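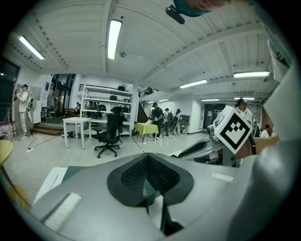

The workroom at Plinalier's Sudcombe site, with one of the hand-held grippers in the foreground.

Packers swap the bench for the gripper as Sudcombe firm teaches its robots by hand

By Emiko Takagi
May 25, 2026
22 shares | 11 comments

Staff at Plinalier, the Sudcombe parts packing firm, have been given a new job that would have sounded very odd a year ago. They pick things up and put them down again, all day, so that a machine can learn how it's done.

The firm began the work in April with a small group drawn from its packing line. Each of them works with a hand-held gripper, a pair of jaws on a handle with a camera on board, and every move is recorded. The recordings go to the team building Plinalier's first robot packer, known in the building as Pukadau.

And it's going well! The group has now logged 608 sessions, and the people doing it seem to be having a fine time.

"I packed boxes for 11 years and no one ever asked me how I did it," said Kanako Takagi (no relation to this reporter). "Now they want to know why I turn my wrist at the end. I had to think about that one."

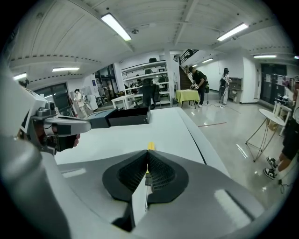 A hand-held gripper reaches towards an open black box on the work table.

Boxes are a big part of the day, and so are small, awkward bits that slide about. Tsutomu Fujimoto, who runs the sessions, said the experienced packers were far better at this than the engineers.

"I was hopeless," he said. "I'd been at it a whole morning and Kanako came over and did it in one go, while talking to somebody else."

The change has meant new hours too. Sessions are short, with a break in between, and the early shift has gone for those taking part. Pay is the same as on the line, with an extra 2 days' leave a year, agreed after talks with staff representative Yasuo Ichikawa.

Mr Ichikawa said he had gone into those talks with plenty of questions and still had a few. He wants it in writing that packers who train the machine will be offered work looking after it once it is running. Plinalier has promised retraining for all 22 people on the line, and the details are due to go to staff next.
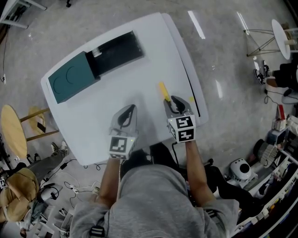
Two-handed work at the table, with a yellow stick-like item held in the right-hand gripper.

Working with both hands is harder to learn. Mrs Takagi said her forearms ached at first and that she kept reaching for things with her fingers when she got home, "pinching the kettle like a crab".

She has since asked to stay with the project for good, and has started showing newer colleagues how to hold the grippers without tensing their shoulders.

Pukadau will be tried out on the Hosoda order, a run of small mixed parts that has always been packed by hand. Packers will work alongside it and can stop it whenever they like.

Mr Fujimoto said anyone on the line who fancied a go with the grippers should come and find him at break time.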